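Parish Life Board > Worship and Liturgy > Moving the Saturday vigil Mass?

rcattaneo
Posted August 8, 2023
So the bulletin finally said it out loud. Starting in the fall they want to fold our Saturday vigil into one at St. Brendan's in Jullutlow and keep only the Sunday 8 and the later one here. I've been going to the vigil since my kids were in strollers, and I'm not thrilled. Has anybody heard if this is settled, or is it still a "proposal" like Father said in July?

Ljubica K
Still a proposal as far as I know. The letter from the deanery says they're taking written comments. I sent mine already (two pages, sorry to whoever has to read it!). My big worry is the older folks who don't drive after dark. Jullutlow isn't far, but that road has no lights at all past the Rarkberg turnoff.

mesfin_m
I'll be the unpopular one. I think it makes sense. We have one priest for three churches and he looks worn out. The October head count was 384 for the whole weekend and only 87 of those were at the vigil. Our church seats 296, so everybody could fit on Sunday with room to spare.

rcattaneo
Mesfin, 87 people is still 87 people. A lot of them work Sundays. My sister-in-law is a nurse and the vigil is the only Mass she can make most weeks.

teodora_o
Same for me! I'm on weekends at the clinic and I go straight from work on Saturday, usually in my scrubs with a sweater thrown over. If it moves to Jullutlow with the same start time I'd walk in during the homily every single week. I wrote that in my comment and asked if they could push it back half an hour. Renzo, tell your sister-in-law to write too, they need to hear from people with odd shifts and not just the ones who show up to meetings.
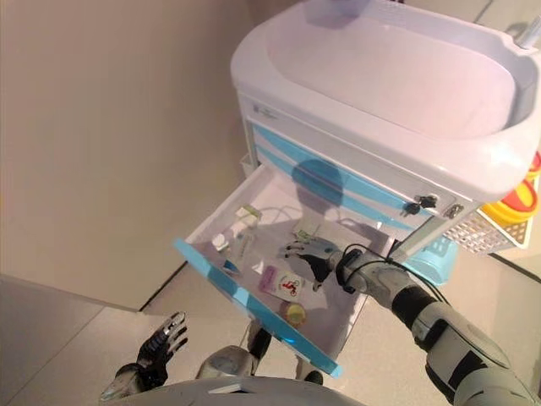 Cart, low drawer open

Anyway, I'd go to Jullutlow if the time worked. I don't love it but I'd go. What I don't want is to drop back to once a month and then kind of drift off, which happened to me in my twenties when they closed my old parish.

Arben Z
What about the choir? The vigil group is eight of us and we've been singing together forever. St. Brendan's has its own people and a different hymnal. Mrs. Dimitrov has played that organ for longer than I've been Catholic and no one has asked her a thing.

mesfin_m
Okay, that part I agree with, somebody should have called her. But I still don't think you keep a Mass going for the choir's sake. Priests burn out. We lost the last one that way and then we had fill-ins for a year and everyone complained about that too.

Ljubica K
I don't remember him leaving over the Saturday Mass, Mesfin. He was moved. Let's not rewrite it.

mesfin_m
He asked to be moved. But fine, I wasn't in the room.

rcattaneo
Could they alternate? One Saturday here, one there. My cousin's parish does it and people got used to it pretty fast. You just have to check the bulletin.

Arben Z
I'd take alternating. We could sing at both if they let us bring our own books.

teodora_o
Alternating would be great for me, even if the start time stays put. Half the Saturdays is a lot better than none.

Ljubica K
I like it too, though I can already picture people sitting in the wrong parking lot. I'm going to add it to my letter. Page three, here we come. Does anyone have the address for comments handy? I left my bulletin in the pew.

mesfin_m
Just drop it at the parish office, they're sending them all over in one envelope. And put the ride question in there, Ljubica. I've got room for three in my car if it does end up in Jullutlow.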